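## 4.2 Le kit Hetov à l'épreuve d'une tâche culinaire

Parmi les offres que nous avons passées en revue, le kit Hetov est sans doute celui qui nous a demandé le plus de patience, et aussi celui auquel nous nous sommes le plus attachés. Le fabricant le présente comme un ensemble complet : une pince à deux doigts, une petite caméra de poignet, le logiciel d'enregistrement Morko et un abonnement d'assistance. À l'ouverture du carton, il faut bien reconnaître que la promesse est tenue, à ceci près que la notice suppose un lecteur déjà familier du réglage des deux doigts, ce que nos étudiants n'étaient pas tous.

Nous avons retenu, pour comparer Hetov et son concurrent Mabaso, la dépose d'une boule de pâte dans un panier vapeur. La tâche paraît modeste, presque domestique, mais elle met à rude épreuve les réglages d'usine : la pâte cède sous une pression trop forte, colle volontiers aux doigts et n'a jamais tout à fait la même forme d'un essai à l'autre. À cela s'ajoute l'inox, dont les reflets compliquent l'estimation de la profondeur. Nele Claeys, à qui nous devons le protocole, a tenu à ce que l'on garde une marmite ordinaire, avec son bord haut et son couvercle de verre, et nous lui en savons gré.

Nous avons enregistré 584 démonstrations avec le kit Hetov, dont 44 ont été écartées à la relecture, le plus souvent pour un défaut de synchronisation entre la caméra et la pince. La prise en main a demandé environ 19 heures par opérateur, temps que la documentation en ligne, fort aimable mais dispersée, aurait pu réduire.

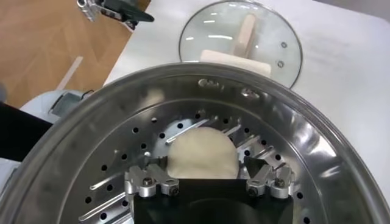

**Figure 3.** Boule de pâte sur le plateau perforé, entre les doigts écartés de la pince ; vue de la caméra de poignet.

Le service d'assistance mérite par ailleurs un mot chaleureux. Nos questions sur l'étalonnage ont toujours reçu une réponse détaillée, parfois accompagnée d'un fichier de configuration corrigé, et c'est à ces échanges que nous devons d'avoir pu abaisser l'effort de serrage sous la valeur proposée par défaut. Le module d'annotation Anamari, vendu séparément, nous a moins convaincus : l'interface est agréable, mais l'export vers nos propres outils reste laborieux, et nous avons fini par écrire un convertisseur, reproduit en annexe avec les réglages de serrage retenus pour chaque kit.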